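3 min read

# Getix

Transcripts and show notes from a late-night music and talk programme on Colleck, a small local radio station. 394 recordings, all talk links, songs taken out. Put together mostly in evenings so please be patient with the gaps.

Last proper update: July 30, 2022

## What's in it

- `links/` - the presenter talking between records, one text file per link
- `callers/` - phone-ins, first names swapped for a letter
- `notes/` - running orders typed up from paper, where we had paper
- `index.csv` - one row per recording, start here

No audio in the repo. Audio lives on the Vass drive at the station, you have to ask, and it won't be quick.

## Where it came from

Off-air tapes and, later on, minidiscs. The programme went out live and the station only kept its own copies for a short while, so most of what survives was taped at home by listeners. Quality is all over the place. Some of it is a radio with a cassette recorder held next to it, you can hear a kettle on one.

The early tapes were labelled by whoever owned them. "Good one", "that night with the snow", that sort of thing. Dates worked out from the weather reports and the travel news in the links. Where I couldn't work it out the date field is blank, and I've left it blank on purpose. Please don't fill it in with a guess, it took ages to weed out the last lot.

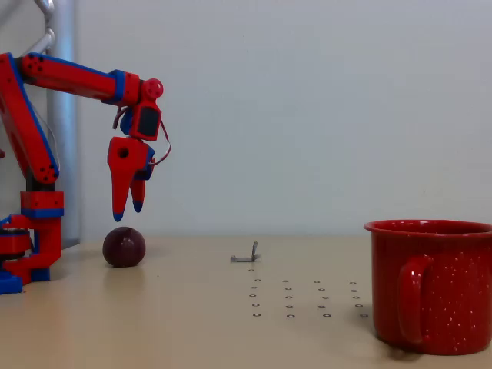 Transcribing was done in two passes. First pass by machine, using Drarkum, which is our own set of scripts wrapped round an off-the-shelf speech tool. Second pass by ear. The machine is hopeless on band names and on local place names, and it turns the station jingle into a sentence about cabbages. Every file in `links/` has had the second pass. `callers/` hasn't, not all of it. Column `checked` in the index says yes or no.

## Columns in index.csv

- `id` - four letters and a number, no meaning
- `date` - day the show went out, may be blank
- `source` - tape, minidisc or station
- `minutes` - length of talk only, after songs came out
- `checked` - yes / no
- `comment` - free text, mine, sometimes grumpy

Commas inside `comment` are quoted. Spreadsheets cope. The old version had semicolons, if you have a script that expects those it will break, sorry.

## Known problems

- 4 recordings are in twice under different ids. Same show, different listener's tape. Kept both as one has the start missing and the other has the end missing.
- Almost 53 hours of talk altogether but that figure includes the duplicates.
- Speaker labels go wrong when the presenter does voices. He does voices a lot.
- The time signal is written as `[pips]` in older files and `[time]` in newer ones. Search for both.
- Adverts are cut. Competitions are kept, phone numbers blanked out.
- A few of the running orders don't match what was played. Paper was the plan, the tape is what happend. Go with the tape.

## What it's OK for

Reading, local history, looking at how people talk on the radio late at night, school projects. Quote short bits and say where they came from.

Not OK: making a fake of the presenter's voice. He has asked for that not to be done, and he only agreed to any of this on that basis. Also no trying to work out who the callers were. It's a small town and some of them rang in about quite private things.

If you were a caller and want your bit taken out, open an issue or write to the station and it goes, no questions. Give the rough date or what you rang about.

## Fixing things

Spotted a mistake? Send a change for one file at a time, not a big bundle. Put the id in the title. Leave the ums in. Don't tidy the grammer, people don't speak in tidy sentences and the point is to have what was said.

Spelling is British all through. Swearing is written out in full.

## To do

- finish second pass on `callers/`
- the box of minidiscs that arrived in April, not touched yet
- merge the two spellings of the Thursday quiz's theme tune credit, no idea which is right
- proper licence file. For now assume the rules above apply to the lot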